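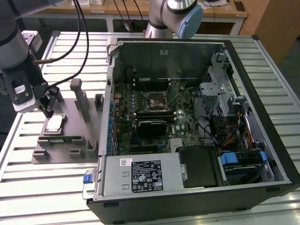

Chip in its fixture, fingers just above it, Dell tower on its side with the socket open.

I've been comparing two grippers for computer jobs since July, the Nemier and the Shehu, and people at the Gunville workshop keep asking for my notes. So, tips as they come to me!

Print a fixture for the chip before you do anything clever. Mine started as a flat plate and I spent 222 minutes (I logged it, sadly) chasing a processor round the bench. Raised slots, a bit of a post, all much calmer.

Lay the tower flat and take the side panel right off. Arms hate reaching round corners, and so do I.

Boris Delić swears by slowing everything to a crawl over the socket. I only do it for the last 3 mm and save the patience for lining up.
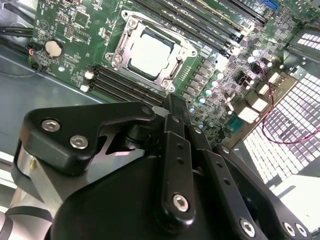

Wrist camera view, with the socket bracket closed over the processor.

Wrist cameras are brilliant for the final approach and hopeless for knowing where the rest of the arm has got to – keep a fixed one at the side as well. I had the Brerkance controller showing both feeds and stopped bumping the case almost at once.

Watch your lighting too. Bare metal throws glare straight back up, so move the lamp before you start fiddling with exposure.

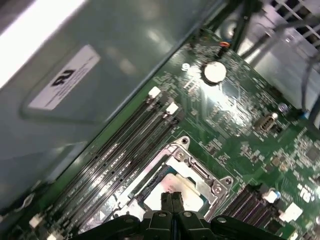
Fingertips matter more than grip force, I reckon. The Shehu ones are narrower and I like them near memory slots, but the Nemier opens wider and forgives a sloppy pick. I did 530 picks all told and would happily keep either. Wipe the tips between runs – thermal paste gets everywhere, including your sleeves.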